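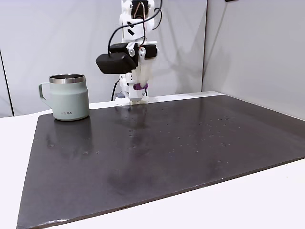

The Discount Is the Easy Part

Employee stock purchase plans look simple on the enrollment page. You pick a percentage of your pay, the company takes it out of each check, and at the end of the period the money buys shares for less than the market price. Many people sign up in their first week and don't look at the plan again until a tax form arrives.

Ilse Ehlers did it that way. She joined Cladis, a maker of laboratory equipment, as a purchasing manager and enrolled the same afternoon. By the time she sat down with her account, she owned 568 shares and could not say what she had paid for most of them.

"I knew the discount," she says. "I didn't know when the clock started on any of it."

The clock matters. Under a qualified plan in the United States, the kind covered by Section 423 of the tax code, there are two dates to keep track of. The first is the offering date, when the period begins. The second is the purchase date, when the withheld pay is turned into shares. To get the better tax treatment, you have to hold the shares more than two years from the first date and more than one year from the second. Sell earlier and the spread between what you paid and what the shares were worth on the purchase date is generally taxed as ordinary income, like wages.

Waiting doesn't make the whole gain a capital gain, either. Part of it is still ordinary income, usually based on the discount at the offering date or on your actual profit, whichever is smaller. The rest is long-term gain. For a worker in a middle bracket with a modest number of shares, the difference can be small enough that holding for tax reasons alone makes little sense.

That is a point Ehlers came to slowly. Her shares sat in a brokerage account at Olmedo, the firm that runs the Cladis plan, and she had been holding all of them on the theory that selling early was a mistake. Meanwhile her salary, her bonus and most of her savings outside retirement depended on one company. In November the stock fell 30 percent after a weak quarter. The tax she had been trying to avoid was a good deal less than that.

She now sells each batch soon after it is bought and moves the money into a broad index fund. She pays ordinary income tax on the discount and keeps what is left. She held back 9 shares from her first purchase, mostly for sentimental reasons.

Plans differ, and the differences are in the document few people open. Some have a lookback, which sets the price from either the start or the end of the period, whichever is lower. In a rising market a lookback can be worth more than the discount itself. Some plans let you withdraw partway through and get your contributions back; others limit how often you can change your rate. Clindach, a software company that competes with Cladis for engineers, requires its people to hold purchased shares for a set time before they can sell at all. A required hold puts the discount at risk, and it's worth knowing about before you choose a percentage.

Cash flow is the other thing to check. Money withheld for the plan typically earns no interest, and it is gone from your paycheck for months. Anyone carrying a credit card balance should work out whether the contribution is really being paid for with borrowed money. Starting at a low rate and raising it after the first purchase is a reasonable way in.

Then there is the paperwork. For shares bought in a qualified plan, the cost basis a broker reports often leaves out the income already taxed through your wages. Copy that number straight onto your return and you may pay tax on the same money twice. Ehlers caught this on her second filing. The figure from Olmedo showed only what she had paid, and the adjustment was listed on a supplemental statement she had to download separately. She went back and amended the earlier year.

Form 3922, which the company issues after shares are transferred under the plan, gives the offering date, the purchase date and the prices on each. Keep every one of them until the shares are sold and the return is well behind you. If you change brokers, as Cladis employees did when the plan moved to Olmedo from Hinano, download the old statements before access to the account ends.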